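Natnael Wako
10 November 2022

Right, a thread on charity clothing banks and the phrase "100% of your textiles get a second life", because I've now seen it on three different bins within walking distance of my flat and I don't believe it.

I'm not against donating clothes. I do it, and you probably should too. My problem is with the number, and with how cheerfully it gets printed on the side of a metal box in a supermarket car park.

Start with what a second life means. When I wrote to Gutton, who run the green bins near us, they told me it covers resale, export, cutting into wiping rags, shredding for mattress filling, and "energy recovery". That last one is burning. So a jumper can go up a chimney and still be in the 100%.

I wrote back and asked what share is burned. The reply said the figure "varies by season". Fine, so does rainfall, and people still manage to write it down.

Bemard, the other lot, do at least publish something. Their leaflet from June says 2787 tonnes collected. It doesn't say over what period. It doesn't say whether that's weighed at the bin or at the depot, after the wet stuff has been pulled out. I asked. I was sent the same leaflet as a PDF.

A few of you have replied already to say the good stuff gets sold in the shops. Some of it does. My local shop is lovely and I've bought two coats there. But go and look at the rail and then think about how many bags go into that bin in a week. One small shop can't be selling all that.

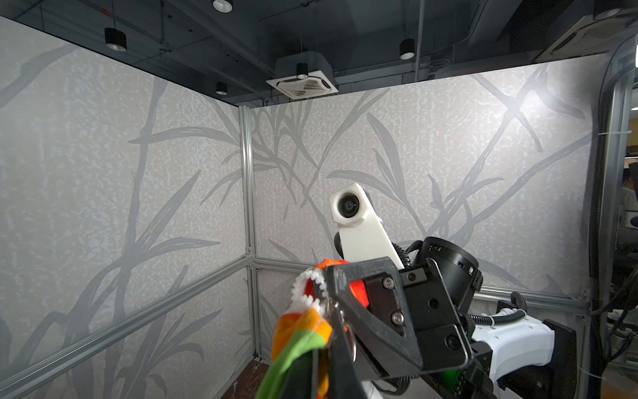
Then there's export. The usual line is that overseas buyers pay for this stuff, so it must be wanted. I'd be more convinced if they could open the bale first. As I understand it they often buy it sealed, by weight, with a grade stamped on the outside, and find out later what they've paid for. You can want a bale and still end up with a third of it being no use to you.

And the quality has dropped. I don't have a study for this, just my own wardrobe. I've got a shirt from my dad that must be older than I am and it's fine. I've got one from last year that twisted after four washes, so the side seam now runs across my stomach. Who exactly is having a second life in that?

Someone's bound to bring up recycling, the proper sort, old fibre into new fibre. Vilden had a big poster campaign on this. The poster said their new jacket was "made with recycled textiles". The label inside, which I read in the shop while a member of staff watched me, said recycled polyester. I emailed to ask if that came from clothes or from drinks bottles. Bottles, mostly, they said. How much is mostly? No answer yet.

Mixed fabrics are the awkward bit. Cotton on its own, you can do something with. Cotton with polyester and a dash of elastane, sewn with a different thread, with a zip and a plastic print on the front, is a lot harder to pull apart. That describes most of what I own.

The nearest thing to a straight answer came from Beyene, a small sorting outfit I rang on the off chance. The woman on the phone said they'd done a hand sort of 510 bags and 400 of them had at least one item nobody could sell or reuse. At least one item is not very much, I know. It could be a single sock. But she had a number, she said what it was a number of, and she told me what it left out. It took her two minutes.

To the person asking whether this means they should just bin their old clothes: no. Please don't take that from this. If it's clean and you'd hand it to a friend, give it to a shop, over the counter, when they're open. If it's got holes in it, ask whether they take rags before you leave it. Some do and some really don't.

And to the person who says I'm putting people off doing a good thing: maybe. But I think "100%" does some harm as well. It makes it very easy to buy another five tops if you believe the last five all went somewhere nice.

I've asked Gutton again for the burning figure, any season they like. Will add it here if they send it.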